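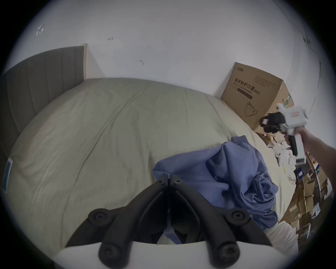
My grandmother went to bed at nine and got up twice. Once was for good, at dawn. The other was somewhere past one in the morning, when she would put on her cardigan, heat some milk, and write letters to her sister until she felt like lying down again. She called it her little evening. I thought it was a thing only she did, until I started waking at two myself and went looking for company.

I found plenty of it in Randusholm, a harbor town where the ferry used to leave at half past three and where a good many people over 70 still sleep in two pieces. Marichka Bilyk worked the ferry kitchen for most of her life, and she has kept the hours long after giving up the job.

"I wake, I make tea, I do my mending," she told me. "Then I'm sleepy again. Why would I lie there and be angry?"
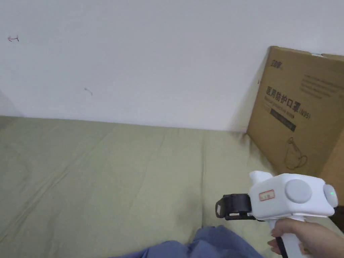 I have done a great deal of lying there and being angry, so I wrote that down and underlined it. Marichka's neighbor Gillespie Ritchie bakes in the gap (rye, mostly, and now and then a seed cake if the eggs need using), and on my second night in town he let me sit in his kitchen while the dough rose. We talked about his boat, and his knees, and a long quarrel with his brother over a shed. It was ten to three and I don't think I've enjoyed a conversation so much in years.

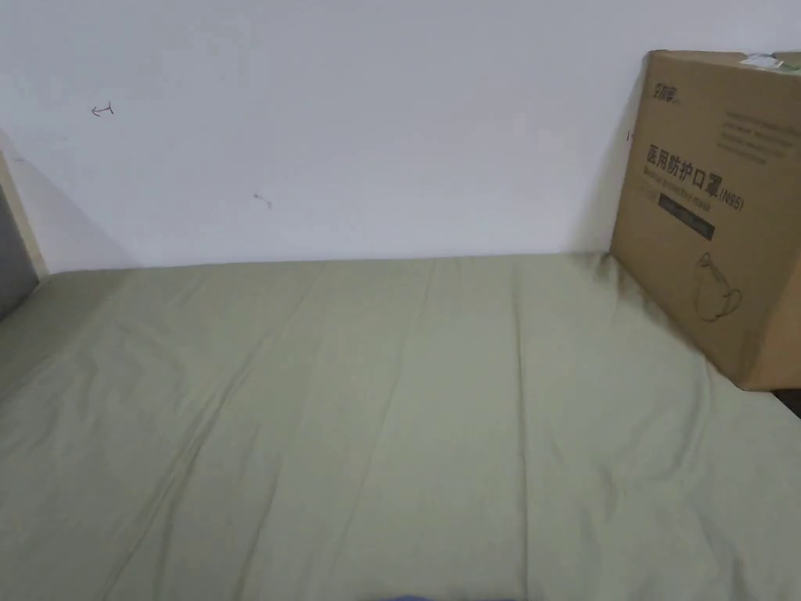 4 min read

Old diaries are full of this sort of thing. Khrystyna Hutsuliak looks after the town's collection of them, 194 volumes in a room above the library, and she showed me one kept by a net maker who wrote "first sleep good, second sleep poor" so often that he finally shortened it to letters. He prayed in between, or visited the cow.

She doesn't think everybody should live this way, and neither do I. Plenty of people sleep straight through and are lucky to -- my husband is one, and he would not thank you for seed cake at three. And if bad nights are wearing you down, please do talk to a doctor. 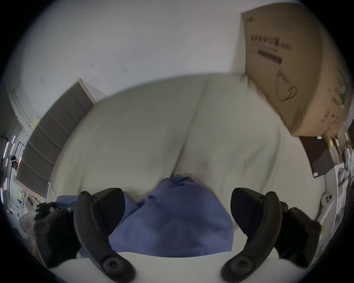
But I came home with a softer feeling about my own two o'clock. I keep a lamp by the armchair now, and a box of writing paper, and in October I wrote to Marichka for the first time. Her answer came nine days later, four pages long, with the hour noted neatly in the top corner: 1:40, kettle on.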